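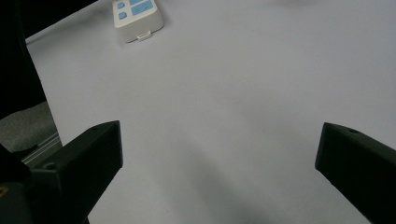
Pale, matte tabletop with plenty of working room

Kitchen Table Science: Keeping the Mess Down

Most school experiments end up on the table where the family eats. A little setup saves the finish and your evening.

Cover the table
Lay a smooth white board or an old shelf over the wood. Spills show up right away, and so do dropped seeds and screws. Put a damp dishcloth under each corner if the board slides.

Measure over a tray
Baking soda, salt and cornstarch all travel. Do the pouring over a rimmed baking sheet and tip the extra back in the box. For liquids, a 1000 ml pitcher with clear markings covers most jobs – keep it out of the kitchen cupboard afterward.

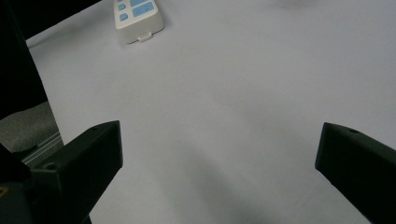 Matte black plastic with a small screw hole

Getting stains out
Food coloring on a plastic surface usually lifts with a paste of 3 parts baking soda to 2 parts water. Leave it on for 5 minutes, then wipe. Test a hidden spot first. Don't use this on waxed wood.

Beet and red cabbage juice should be rinsed with cold water as soon as you see it. 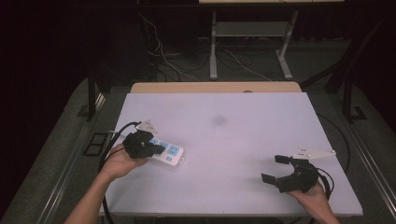

Storing what's left
Rinse jars and droppers the same night and dry them upside down on a towel. Label every bottle with the contents and the month – "vinegar, June" is enough. Anything without a label gets thrown out.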